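Samran Khunthong
26 Jun 2024

Speaker notes: Why your meeting runs long

Open with the Stollness story. Wait for people to find seats. Someone will come in late and apologize to the whole room, and I should thank them for the demonstration.

Stollness story: 18 people in a room, 16 of them there to hear the other two talk about parking. I was one of the 16. I drew a very good horse.

Ask for hands - who has been in a meeting this month where they said nothing at all? Leave it longer than feels polite. Don't call on the guy at the back.

First point. The calendar picks the length. The software offers an hour, so we take an hour, and then we find an hour of things to say. At Livdale I moved my own team's weekly catch-up to 7 minutes. There was grumbling. By June there was still grumbling, but it was shorter.

Second point, agendas. "Updates" is a noun someone typed so the box wouldn't be blank. Write a question you want answered. If you can't think of one, cancel and let people eat lunch.

(Drink some water.)
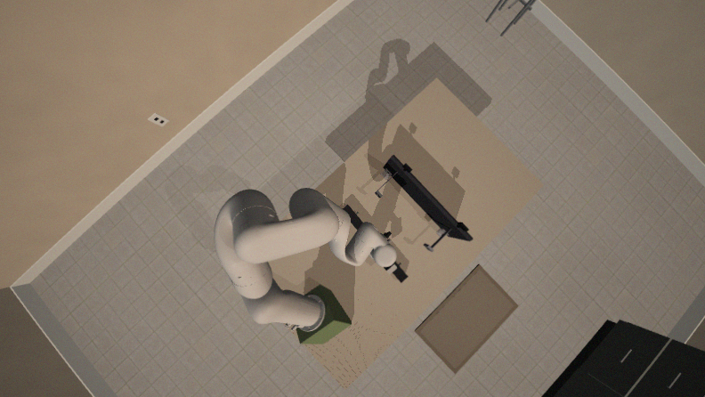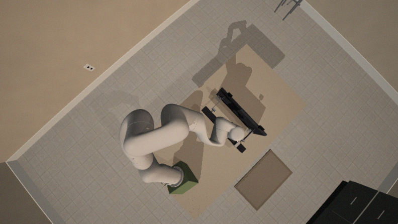

Third point, the person who has to be in the room. At Perron we had a manager who was invited to everything and read his mail through all of it. I asked him once what he'd decided that week. He looked at his laptop for help. Don't do his voice, it got a complaint in Stanitz.

Invite whoever will do the work afterward. Send everyone else the notes. Almost 600 of my own meeting notes are sitting in a folder, and I have reopened perhaps the one with the horse.

If short on time, skip the bit about standing meetings. People just lean on things.

If long on time, tell the speakerphone story, the clean version.

Questions. Somebody will ask about video calls. Same advice, plus you can see your own face getting older.

Finish early. I've told them it can be done and they will be checking.

Contact: Samran Khunthong | © 2024 | Back to top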